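Gripper + wrist cam comparison, book bench

December 2024

Quick gallery from the two-arm bench at Carkmont. Stock fingers vs the Standelier tapered ones, and two wrist cameras, mostly on paper. Paper is the hard one. Blocks and bottles we did back in June and everything passed, which told us very little. Full writeup later when I get time.

Task: open paperback, lift a page, sticky note on, sticky note off. 200 tries per finger set, same arms, same controller (Relix, default gains, didn't touch them).

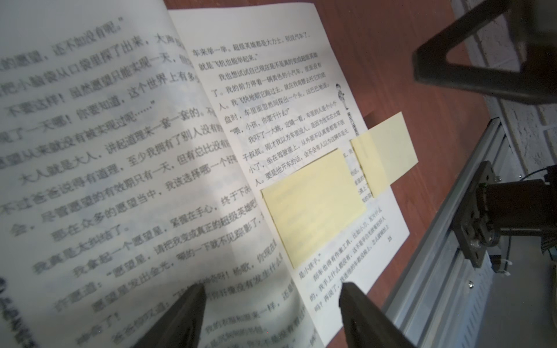 Tapered fingers win on single pages, stock ones grab two or three at once. Close speed matters more than I expected - anything fast and the page buckles before the tips meet. Dropped it to 300 counts a step and left it there. Sticky notes still a pain, both sets. They stick to the finger and then you are peeling it off by hand.

Wrist cameras: the wide one keeps both tips in view but small print goes soft when a page comes up close to the lens. The narrow one reads fine and loses the tips, so no good for lining up a pinch. Went with wide. Might try tilting the mount down a bit, havent yet.

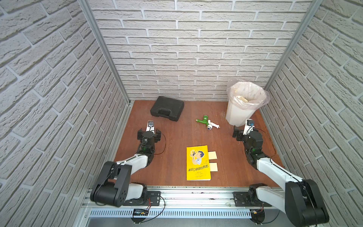
Fixed view needed for anything bigger than a page, the wrist pair alone kept losing the far corners. Sync between the three was off until we moved everything to one hub (the Ekwueme one, powered). Fine after that, nearly 532 clips saved with no dropped frames.

Still to do: softer pads on the stock fingers, a glossy cover, and a seperate run with the left arm holding and the right arm turning. Files on request, they're big.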